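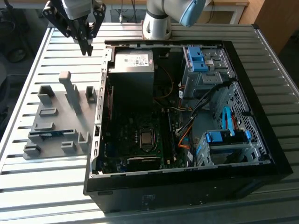 Nach welcher Zählung werden die Psalmen im Fernkurs zitiert?

Durchgehend nach der hebräischen Zählung, die Vulgata-Zählung folgt in Klammern, also Ps 51 (50).

Werkstattbuch Fernkurs Theologie, April, Eintrag 15
Beginn 8.40 Uhr

Stand: Die Lesehefte zu Patristik und Stundengebet sind aus Kokari exportiert. Gesamtbestand nach Export 809 Schriftstellen, davon 268 aus den Psalmen. Die übrigen Stellen bleiben heute liegen, dort gibt es bis auf die Esra-Bücher keine Zählungsprobleme.

Ausgangslage bei den Psalmen: Die älteren Hefte aus Steltolham zitieren nach Vulgata, die neueren nach dem hebräischen Text, Heft 2 mischt beides, teils auf derselben Seite. Im Väterteil ist das besonders unangenehm. Augustinus legt in den Enarrationes den lateinischen Psalter aus, seine Nummern stehen dort auch im Titel der Auslegung. Wer »En. in Ps. 50« liest und in einer heutigen deutschen Bibel Psalm 50 aufschlägt, landet beim falschen Text.

Umrechnung hebräisch nach Vulgata, wie im Skript hinterlegt:
Ps 1–8 gleich
Ps 9 und 10 = 9
Ps 11–113: minus eins
Ps 114 und 115 = 113
Ps 116,1–9 = 114
Ps 116,10–19 = 115
Ps 117–146: minus eins
Ps 147,1–11 = 146
Ps 147,12–20 = 147
Ps 148–150 gleich

Erster Lauf 9.15 Uhr. Die Bereiche mit »minus eins« laufen sauber durch. Fehler an drei Stellen, alle bei Ps 116. Ursache: Das Skript liest nur die Psalmnummer und ignoriert den Vers. Regel ergänzt, bei 116 und 147 ist der Vers jetzt Pflichtfeld. Fehlt er, wird die Stelle auf die Handliste geschrieben.

Zweiter Lauf 9.50 Uhr, Ps 116 in Ordnung. Neu aufgefallen: Ps 10 bekommt in der Vulgata keine eigene Nummer, und die Verse von Ps 9 laufen dort weiter. Aus Ps 10,1 wird 9,22. Versatz 21 eingetragen. Entsprechend bei Ps 115, Versatz 8 (Ps 115,1 = 113,9). Bei 116,10 und 147,12 zählen unsere lateinischen Vorlagen unterschiedlich, ein Teil beginnt mit Vers 1, ein Teil zählt weiter. Vorerst keine Automatik, Handliste.

Überschriften: Die deutschen Ausgaben zählen die Psalmüberschrift meist als Vers mit, viele englische nicht. Das betrifft die aus dem Englischen übersetzten Einheiten. Beim Miserere macht es zwei Verse aus: »Create in me a clean heart« steht englisch in der Regel als 51:10, bei uns als 51,12. In der Einheit zur Buße steht noch 51,10. Von Hand korrigiert. Die restlichen übersetzten Einheiten müssen einzeln gegen den Text gelesen werden, eine Formel gibt es nicht, der Versatz ist mal null, mal eins, mal zwei.

Stichwortdatei Yu: Beim Reimport sind die Klammern verloren gegangen, aus »51 (50)« wurde »5150«. Import abgebrochen, alte Fassung zurückgespielt. Das Feld muss als Text übergeben werden. Zweiter Versuch mit Texttyp in Ordnung.
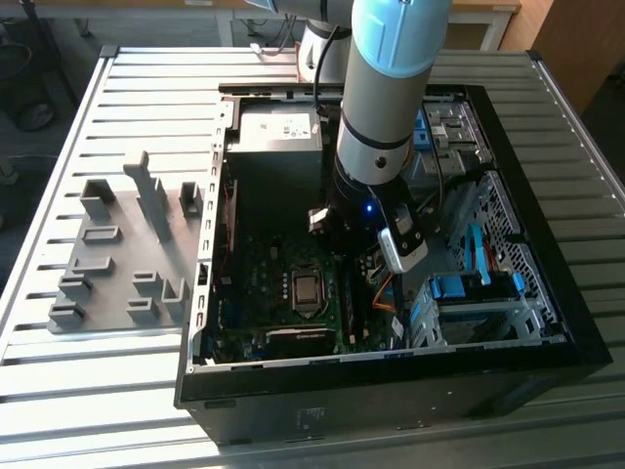

Offenes Rechnergehäuse auf dem Profiltisch, Greifer über der Hauptplatine.

Antiphonen: Nicht umgestellt. Wo ein Heft das lateinische Incipit nennt (Miserere, De profundis, Dixit Dominus), bleibt es stehen, die Doppelnummer kommt dahinter. De profundis also Ps 130 (129), Dixit Dominus Ps 110 (109).

Werktitel der Väter behalten die Originalzählung ohne Klammer. Im Vorspann jedes Hefts steht dazu ein Satz, Entwurf: »In Werktiteln folgt die Psalmennummer der lateinischen Überlieferung.« Zu knapp für Anfänger, ein Beispiel anhängen.

Satz: Zotier setzt die Klammerzahl mit festem Leerzeichen, bei Heft 2 rutscht sie trotzdem in die nächste Zeile. Vermutlich ein normales Leerzeichen aus dem alten Export. Im Korrekturabzug prüfen.

Offen:
– Handliste zu 116 und 147 abarbeiten, Vorlage jeweils vermerken
– Esra-Bücher: 1/2 Esdras der Vulgata gegen Esra/Nehemia abgleichen
– übersetzte Einheiten auf Überschriftenversatz lesen
– Steltolham fragen, ob die alten Hefte parallel im Umlauf bleiben

Ende 12.20 Uhr. Skript und Handliste liegen im Kursordner unter Psalmen.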